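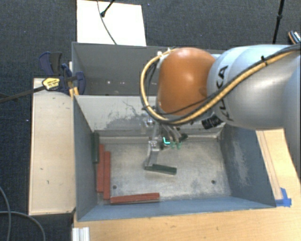 Babak Sharifi wrote to me that the old version of this section had people out on the sidewalk with clipboards before it ever mentioned the cover sheet, and that he had to redo a whole afternoon of signatures on account of it. Fair enough! I've moved the cover sheet right up front.

Home Getting Started Permits Petition Tables March Marshals Downloads Contact

Section 8. Setting up a petition table at a rally

This version is dated 2020-03-12 and goes with the Bamach paid sick leave petition. If your sheets have the old Draltik Street return address on them, please recycle them and print new ones. Our target is 2,998 valid signatures, and the clerk throws out more than you'd think, so go slowly and get them right.

Before you leave home

1. Print the cover sheet first and staple it to the front of every packet. The full text of the petition has to be on it. A summary won't do.
2. Write the packet number in the top right corner of each page. Use pen.
3. Pack more pens than seems reasonable. People walk off with them (I've walked off with them).
4. Put the table permit in a plastic sleeve. If you're on Karimi Plaza you need the plaza permit as well, and the two look almost the same, so read the heading.

Note: Packets come in sets of nine signature pages. Please don't pull them apart to share between two circulators. I know it's tempting when there's a line.

At the rally

5. Find the march marshal and ask where the route runs. I once set up a lovely table right in the middle of it and had to move everything with the drums already coming up the street.
6. Put the table near the edge of the crowd, leaving the sidewalk open for wheelchairs and strollers.
7. Ask each person if they're registered to vote in Bamach before you hand over the pen. Ask nicely, but do ask.
8. Watch them sign. You'll be swearing at the bottom of the page that you saw it happen, so no leaving the clipboard on the table while you get coffee.
9. If someone makes a mistake, have them draw one line through it and start again on the next row.

CAUTION: Never fill in an address or a date for someone who skipped it — even if you know them, even if it's your sister.

CAUTION: If counter-protesters come over, you don't owe them a debate. Close the packet, hold on to it, and wave for a marshal. Signed pages have people's home addresses on them and they are the one thing I'd like you to worry about. The table can be replaced.

Packing up

10. Sign and date the circulator statement on each packet you used.
11. Enter your totals in Sitlow the same night. Choose "Table event", then type in the packet number. We had 688 entered at last look, and I know there are more sitting in tote bags out there!
12. Drop the packets at the office in person. Don't mail them, and don't leave them in the door slot after hours.

Blank packets can go back in your bag for next time. Section 9 covers going door to door.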